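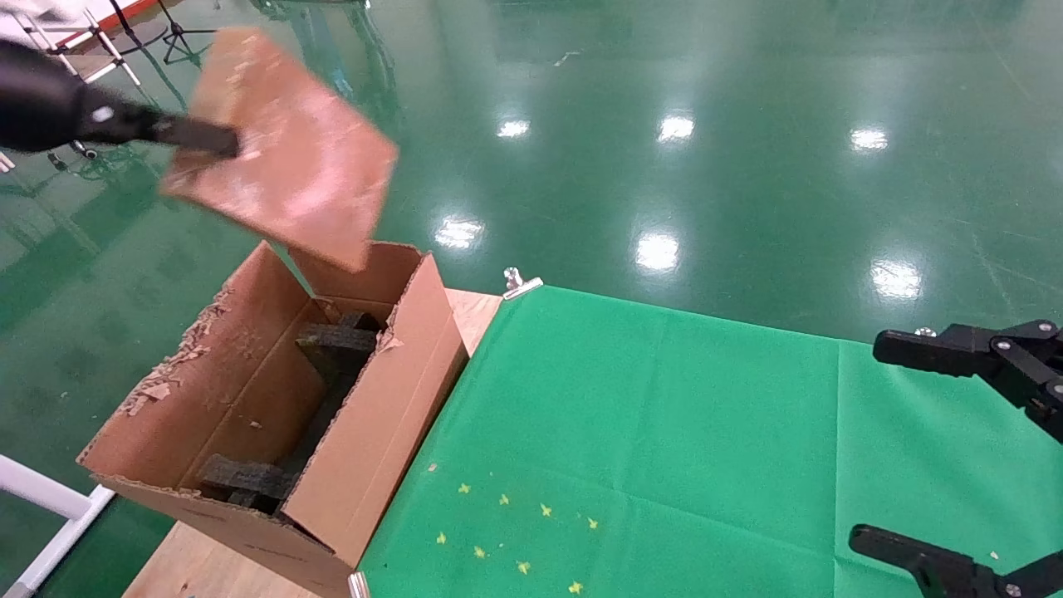
4 重复使用条件下瓦楞纸箱的表层损伤

4.1 问题与范围

前一节讨论了纸箱整体抗压强度随周转次数的变化。抗压强度是包装行业最常用的验收指标，测量方法成熟，结果便于比较，但它对箱板表层的局部破坏不敏感。一只纸箱的面纸已经大片起毛、撕裂，只要瓦楞芯纸尚未压溃，棱角处的折痕仍然挺直，空箱抗压试验给出的数值往往还在可接受的范围内。而在仓库一线，分拣人员决定是否继续使用一只纸箱时，首先看到的恰恰是表层。两套标准之间的差距，是本节要处理的问题。

本节只讨论单瓦楞和双瓦楞的本色纸箱，不涉及覆膜、上蜡或有大面积彩色印刷的品种。覆膜纸箱的表层破坏机理不同，膜层与面纸之间的剥离通常先于纸层本身的撕裂，需要另行研究。冷链用箱也不在讨论范围之内，冷凝水带来的强度损失会掩盖这里关心的机械磨损。

文中所说的“周转”，指纸箱从装箱点发出，经运输、拆箱、折平、回程运输，再回到装箱点重新成型的全过程。只在仓库内部挪动位置的纸箱不计为一次周转。以往文献对这一概念的界定并不一致，有的把每次开封都算作一次使用，由此得到的寿命数据明显偏高，与本文的数据不宜直接对照。

4.2 样本来源

样本取自Skestotus项目的回收环节。该项目在2个配送点试行纸箱回用，一个设在Dindel，承担日用百货和书籍的区域配送；另一个设在Dirkine，以五金零件和小型家电配件为主。两地使用同一规格的纸箱，由同一家纸箱厂供货，面纸、里纸和芯纸的定量一致，因此损伤上的差别主要可以归到货物种类和操作方式上。

我们从两地共取得88只退出周转的纸箱，连同各自的周转记录。周转记录由装箱点在箱底加盖印章得到，每回到装箱点一次加盖一枚。这种做法简单，但有两处缺陷。其一，箱底受摩擦严重时印章会模糊，少数纸箱的次数只能读出一个区间；其二，操作人员在高峰时段偶有漏盖。对于印章模糊的样本，分析中取区间下限；漏盖的情形无法逐一核实，只能视为误差的一部分。

需要说明的是，这批样本全部是已经被淘汰的纸箱，仍在使用中的纸箱没有包括在内。由此得到的损伤分布反映的是淘汰时的状态，不能代表整个箱群的平均状态。若要估计箱群的平均状态，应当在装箱点随机抽取，这项工作需要中断正常作业，试行阶段没有条件安排。

样本运到实验室后，在标准温湿度条件下平衡，随后逐只展开、编号，按箱面分别记录。记录内容包括损伤类型、位置、面积以及与最近折痕或切口的距离。内外两侧分开记录，摇盖与箱体分开记录。

4.3 损伤类型的划分

现有的分类方法多按严重程度分级，例如轻微、中等、严重。分级法使用方便，但同一级别下可能混有成因完全不同的损伤，不利于提出改进措施。本文改按成因和形态划分，得到四类：磨白、压痕、揭层和穿透。

磨白指面纸表面纤维因反复摩擦而松散，颜色较周围变浅，手感发毛，但纸层仍然连续。磨白多见于箱体外侧的竖棱附近和底面，在堆码运输时与相邻纸箱或托盘接触的部位尤其集中。单纯的磨白对强度影响很小，在一线却是引起争议最多的一类，部分收货方认为颜色斑驳的纸箱不整洁，要求更换。

压痕指局部受压后瓦楞塌陷，面纸未破。压痕的危害取决于位置，靠近竖棱的压痕会明显降低抗压强度，位于箱面中部的则影响有限。从外观上看，压痕在斜光下容易辨认，在正面光照下常被忽略，这也是人工分拣漏检的主要来源。

揭层是本节的重点，指面纸或里纸的一部分连同表面纤维被撕起，露出下面颜色较浅、质地粗糙的纸层。揭层的边缘通常不规则，沿纤维方向拉长，严重时多层纸逐级剥开，呈阶梯状。图4中开口纸箱的内壁可以看到这种形态，沿上缘的表层已经撕裂、剥落，粗糙的纸层和浅褐色纤维外露；同图中的另一块纸板，表面则以深浅不匀的磨损和擦痕为主，与前述磨白相近。两者并列，便于理解本文为什么把磨白和揭层分开处理。

穿透指箱板整个厚度被刺破或撕开。穿透的纸箱在两地都按规定直接淘汰，不再讨论能否继续使用，因此后文只在统计总数时计入。

四类损伤可以在同一箱面上并存，也存在先后关系。磨白区域的表面纤维已经松散，胶带再贴上去时更容易把纤维带起，发展为揭层。压痕与揭层之间则没有发现明显的关联。

4.4 揭层的分布

在全部样本中，揭层集中出现在三处：摇盖外侧的封箱线两旁、箱体内壁靠近开口的上缘，以及贴过标签的侧面。三处的成因各不相同。

封箱线两旁的揭层最容易解释。压敏胶带的粘结强度在贴合后随时间上升，运输时间越长，揭下时带起的纤维越多。Dindel的拆箱人员习惯沿封箱线划开胶带，残留的两条胶带在折平前撕去，揭层呈两条平行的窄带；Dirkine有一段时间要求整条揭除，揭层面积更大，形状也更乱。撕揭的方向同样有影响，沿纸的纵向撕揭时，裂口容易顺着纤维延伸很远；沿横向撕揭，裂口较短，但撕得较深。

内壁上缘的揭层起初没有受到重视。一般认为纸箱内侧受到保护，损伤应当少于外侧，多数检验表格也没有为内侧单列栏目。统计结果表明，淘汰箱中内壁上缘出现揭层的比例并不低，在Dirkine的样本里甚至超过了标签区。我们为此观察了当地的装箱和取货过程。五金零件多以小盒或硬质衬板装入，取出时衬板的边角贴着内壁向上刮擦，反复多次后，里纸在上缘首先起毛，随后成片翘起。部分操作人员为了防止箱内隔板移动，会用胶带把隔板上端固定在箱壁上，拆除时又造成新的撕裂。书籍和百货的包装外形较规整，取货时与内壁的摩擦较轻，Dindel样本的内壁因此保存得较好。

标签区的揭层与标签用纸和胶种有关。两地都要求把新标签覆盖在旧标签之上，但标签叠到一定厚度后扫描枪对条码的读取会出错，操作人员只好整叠揭下，面纸常常随之脱落。脱落后的表面粗糙，新标签粘不牢，有人改贴到相邻的箱面，于是揭层又扩展到另一面。这一过程在周转次数较多的纸箱上几乎都能找到痕迹。

从时间顺序看，揭层的出现早于预期。印章记录显示，封箱线两旁的揭层在最初几次周转中就会出现，内壁上缘的揭层稍晚，标签区最晚。样本中周转次数最多的一只达到15次，它的封箱线两侧面纸几乎全部缺失，竖棱却仍然完好，若只看抗压强度，这只纸箱还可以继续使用。

4.5 揭层对局部性能的影响

为了判断揭层是否应当作为淘汰依据，我们从揭层区和同一箱面的完好区分别裁取长度为100毫米的试条，测量边压强度和胶带剥离力。裁样时避开折痕和压痕，试条的瓦楞方向保持一致。测试在Leitner型压缩试验台上完成，加载速度和夹持方式与第3节相同。

边压强度的结果比较清楚。只揭去面纸最外层纤维的试条，强度与完好区相比没有明显差别，两组数据的分散范围基本重叠。面纸被整层揭去、瓦楞楞峰外露的试条，强度下降明显，破坏形式也发生变化，由两侧面纸同时起皱变为向揭层一侧弯曲失稳。介于两者之间的试条数据分散较大，与揭去的深度有关，而揭去深度在一条试样内部往往就不均匀，很难用单一数值描述。

胶带剥离力的变化更早出现。即使只揭去最外层纤维，胶带在该处的剥离力也已经降低，破坏位置从胶层转移到纸的表层内部，松散的纤维粘附在胶面上，妨碍了胶带与下方纸层的接触。现场的应对办法通常是多贴一道胶带，短期内能够封住，但下一次拆箱时揭去的面积也随之扩大。封箱线两旁的揭层因此具有自我加重的性质，损伤越大，用的胶带越多，再次揭除时的损伤也越大。

里纸的情况有所不同。内壁上缘不承担封合功能，剥离力的降低没有直接后果。主要的问题是脱落的纸屑和纤维。对五金零件而言，纸屑混入涂油的零件表面会造成清理上的麻烦，Dirkine的收货方曾就此提出过意见；书籍和百货对纸屑不敏感，Dindel没有收到类似反映。此外，里纸翘起后会勾挂衬板，取货时用力加大，又使撕裂向下延伸。

关于吸湿，我们只做了初步观察。揭层区缺少表面施胶的保护，滴水后浸润较快，但在正常仓储湿度下平衡后的含水率与完好区没有可靠的差别。雨天装卸时揭层区是否会率先软化，现有数据不足以回答。

4.6 对淘汰标准的讨论

两地现行的淘汰标准来自同一份作业指导，其中对表层损伤的规定只有一句话，即“表面严重破损者不得使用”。由于没有给出面积、深度和位置，实际执行主要依靠个人经验。我们请两地的分拣人员对同一批纸箱各自作出判断，结果在穿透和大面积压痕上高度一致，在磨白和揭层上分歧明显。分歧的方向也有规律：Dindel的人员对外侧磨白较为严格，对内侧几乎不看；Dirkine的人员会伸手检查内壁，对外观则较为宽松。这与两地收货方的要求是对应的。

据此，统一的面积阈值未必合适。较为可行的做法是按位置给出不同的判据。竖棱附近的揭层若已露出楞峰，应当淘汰；封箱线两旁的揭层以能否可靠封合为准，可以通过错开封箱位置或改用湿水牛皮纸带加以延缓；内壁上缘的揭层按货物种类决定，装运涂油零件和精密件的纸箱从严，装运独立包装货物的从宽；磨白原则上不作为淘汰依据，确有外观要求的收货方可以单独约定。

按这一判据对样本重新评定，约有三成的纸箱可以退回使用，其中多数因磨白或浅层揭层被淘汰。另有少数纸箱按原标准尚可接受，按新判据则因楞峰外露而应当更早退出，它们的揭层大多位于内侧，原先的检查没有覆盖到。退回使用的纸箱还能周转多少次，目前没有跟踪数据，不能把三成直接换算为用箱量的减少。

判据能否落实，还取决于检查所需的时间。检查内壁需要把已折平的纸箱撑开，在回收环节单独做这一步并不经济。比较合适的时机是重新成型之后、放入衬板之前，此时纸箱已经打开，操作人员的视线正好落在上缘。Dindel试行了这一顺序，装箱节拍没有明显变慢；Dirkine的成型工位与装箱工位分开，改动涉及工位布置，尚未实施。

4.7 减缓揭层的措施

针对封箱线，最直接的措施是减少压敏胶带的用量，或在封箱位置预先贴一层不揭除的底带，后续胶带贴在底带上。底带的光滑表面使揭除变得容易，面纸不再直接受力。缺点是底带本身会妨碍纸箱最终作为废纸回收时的碎浆，用量需要控制，纸质底带在这方面优于塑料底带，但能够承受的揭贴次数较少。

针对内壁上缘，可以从衬板入手。把衬板的四角裁成圆角，或者让衬板高度低于箱口一段距离，都能减轻刮擦。两种做法在Dirkine做过小范围试用，操作人员对圆角衬板反映较好，降低高度的衬板则因取放不便未被接受。固定隔板的胶带可以用插接结构代替，这需要纸箱厂修改模切图，模具费用由谁承担尚未谈定。

针对标签，比较现实的办法是固定标签位置并使用弱粘标签，或者在箱面加一个插袋。弱粘标签在低温下容易脱落，冬季需要另行验证。插袋增加了成本，也增加了折平后的厚度，同样体积的回程车厢装载的纸箱会减少，这一影响应与第5节的回程运输成本合并计算。

以上措施的效果目前只有短期观察，样本数量也不足以进行统计检验。此外，本节所用的纸箱来自单一供货来源，面纸中再生纤维的比例较高，纤维较短，层间结合强度偏低。换用原生纤维比例更高的面纸，揭层可能推迟出现，撕裂深度和走向也可能改变，届时按位置划分的判据仍可沿用，具体的界限则需要重新测定。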